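Mideo Newsletter, October
Serving and Packing at the Counter: Tongs, Trays and Bags

The bakery counter notes were last revised before the Senau kitchen reopened, and several points no longer match the equipment in use. The revised text follows. It applies to the Cliltberg and Senau counters. Kairys keeps its own sheet for the time being, as its counter is lower and its bags come from a different supplier.

1. Tongs

The standard pattern is now a metal-armed pair with silicone tips. The all-metal pairs have been withdrawn from bakery use and moved to the hot kitchen, where marking of the food matters less. A scalloped tip edge is preferred for glazed and filled items: it grips at several small points and the pressure at each is low. 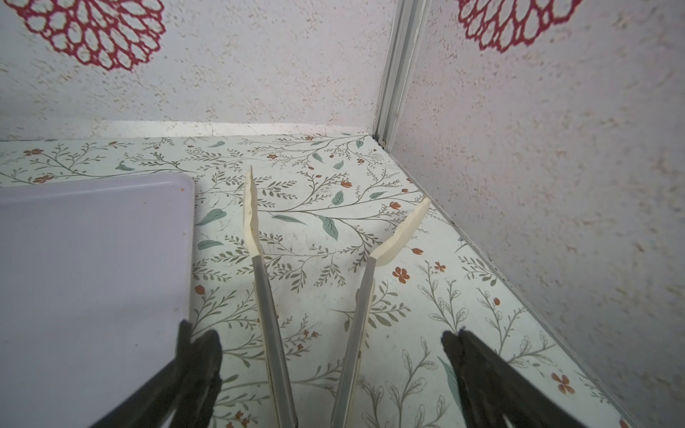 Opening width should be checked against the largest item on sale that day. If the arms have to be forced apart to clear a bun, the pair is too small and the item will be dragged when they close. Approach from the sides, close until the item lifts without slipping, and stop there. Squeezing further splits choux and leaves a visible dent in soft rolls.

Tips are to be inspected at opening and again at 2 p.m. Look for nicks along the edge and for any movement where silicone meets metal. A loose tip means the pair is taken out of use. Do not glue it.

Trays are wiped down between batches. Light scuffing on plastic trays is acceptable. Cracks at the rim or corners are not, and a cracked tray should be handed in at the end of the shift.

2. Bags

Cream paper bags with twisted paper handles remain the standard for orders of two items or more. The autumn print is in use at both counters until stock runs out. Of the 3,542 bags delivered, 800 went to Senau and the remainder to Cliltberg.

Open the bag fully and stand it on its base before loading. Heavier loaves go in first, laid flat, and small pastries last. Leave clear space under the rim so that the handles can be brought together without pressing on the contents. When moving an open bag by one handle, keep the lift short, as the mouth tips towards the unsupported side.

Check the strip inside the rim where each handle is fixed. If it is lifting, use another bag and put the faulty one aside for return.
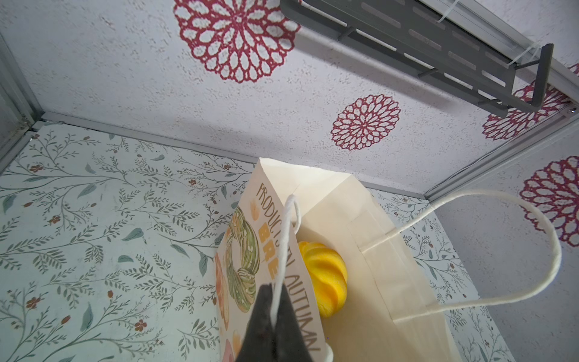
3. Storage

Flat bags are kept upright in their cartons, away from the sink and the proving cabinet. Damp paper loses stiffness at the fold and the base will not sit square. Clean tongs hang open, tips down, on the rail behind the counter. Corrections to these notes should reach the Mideo office before the December issue.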